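I keep hearing that a school robotics club should be about winning matches. I love a good match! But the best thing our club at Fakbridge did this year was teach by hand - you hold a pair of grippers, do some small chore at a table, and do it again.

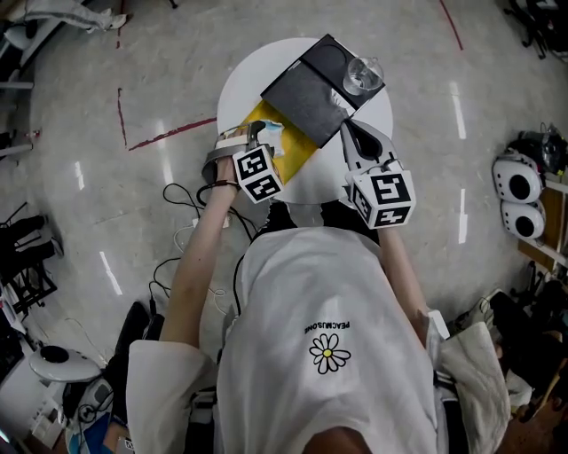
Soo-ah Seol did hers 135 times in January and came out with stronger opinions about wrists than I have about anything. Kids who never liked code are suddenly arguing about how to pick up a cup, and I'd take that over another trophy.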